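Stone yard open day at Corkden, notes before I forget

Went Wednesday, got back late, typing this up fast. We are redoing the kitchen and I wanted to see slabs in person before spending real money. White with gray veins was the plan going in. 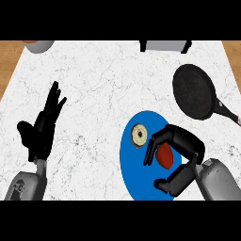

Getting there

Corkden is farther out than the map makes it look. Took the Tetthorpe road, missed the turn, had to go all the way to the feed store to turn around. The yard sign is small and faces the wrong way if you come from the north. If you see the water tower you have gone too far.

Gates opened at 9. I got there at 9:20 and the front lot was already full, so they wave you to a gravel field behind the saw building. Wear boots. I did not. There is a stream of gray water running off the cutting shed and it finds your shoes.

Check-in was a folding table, a clipboard and a bin of safety glasses. You had to pick a tour slot. 10:00 was gone, so I took 11:30 and wandered the racks until then.

The racks

Outdoor racks first. Slabs stand on edge like books, with the big labels on the end, so you read sideways a lot. Someone will pull one out for you with the overhead crane if you ask, but on an open day there's a line. I waited 20 minutes to see one slab, then didn't like it. Too yellow once it was out in the light.

Things I wrote down on the back of the map:

Rulline is the house name for their cheaper white. Man-made, not quarried. The pattern repeats from slab to slab, so two next to each other look like twins. Fine for a laundry room. I would see it every day on an island and go nuts.

Langlois is the real marble. Much softer look, veins go where they want. Also it stains, they were upfront about that. There's a sample at the counter with lemon juice rings, a wine ring and somthing brown, and they let you rub your thumb over it. You can feel the dull spots.

The gray granite out back was the surprise for me. Didn't come for granite. Very plain, almost no pattern, and half the people walked right by it.

Bring a cabinet door if you have one. A couple next to me had brought theirs plus a floor tile and a paint card, and they were done in ten minutes. I had a phone picture of my cabinets, useless, it came up a different color on every brightness setting.

The saw shed

This was the good part. Tour was 17 people, which was a few too many for the catwalk. Ear plugs handed out at the door. The guide had a headset but the speaker was behind us, so the back of the group heard everything and the front heard nothing. Go to the back.

You see the bridge saw first. Water pours on the blade the entire time, and the whole room smells like a wet sidewalk. It's slower than I expected. One cut across a slab took as long as the guide's whole speech about blades. Then the edge polisher, which is a long belt with a row of heads, each one finer than the last. Square edge is included in the price, anything rounded is extra per foot. The fancy one that looks like a stair step costs a lot and collects crumbs (my opinion, not the guide's).

After that the sink cutouts. The corners get drilled first and then the straight parts get cut between the holes. Someone asked what happens to the piece that comes out of the middle. You can have it if you ask before they cut! Otherwise it goes in the scrap bins. I am absolutely asking for mine, it's a free pastry board.

Couldn't go in the resin room, just looked through the window. Strong smell even from the hall.

Lunch

Food truck by the loading dock. Grilled cheese, chili, coffee. Cash only, which wasn't on the flyer. I borrowed from the change in my cup holder. Chili was good. Sat on a pallet of pavers with everybody else.

Remnants

Go here before lunch and not after. I did it in the wrong order. The remnant yard is leftover pieces from big jobs, marked in grease pencil with the size and price. By 1 the good ones had sold stickers on them. I found 2 that would work for the bathroom vanity:

A white piece with thin gray lines, one chipped corner, but the chip would get cut off anyway. $457, sink cutout not included.

A dark green one, prettier, but too short by an inch and change. Measured it twice hoping.

Put a hold on the white one. Hold is good through the end of the month, no deposit, they just write your last name on the stone in crayon. Mine is spelled wrong.

If you are measuring for a vanity, add the overhang. There was a man ahead of me at the desk who hadn't, and he had to give up his hold and start over.

Price talk

Sit-down with the sales desk was short, they had a line. What I got out of it: the number on the slab tag is only the stone. Cutting, edge, sink hole, delivery and install are all on a second sheet. Ask for the second sheet. My rough kitchen quote for the Langlois came out well over what I had in my head. The granite was a lot less. Rulline in the middle, which I did not see coming.

Wait time is six weeks after they measure, and they won't measure until the base cabinets are in and screwed down. So nothing happens for us until November at the earliest, the cabinets are late.

Would I go again

Yes, but on a normal weekday. Regular hours you can get the crane right away and someone will walk the racks with you. The open day is worth it for the saw shed, you can't go in there otherwise. If you only want to shop, skip it.

Still want the white. Brought home three sample squares, they're lined up by the stove now, and I put a lemon half face down on the Langlois one to see. Will post what it looks like in the mornng.

Parking note for anyone going in spring: the gravel field floods, the guy at the gate said they use the church lot then and you walk over.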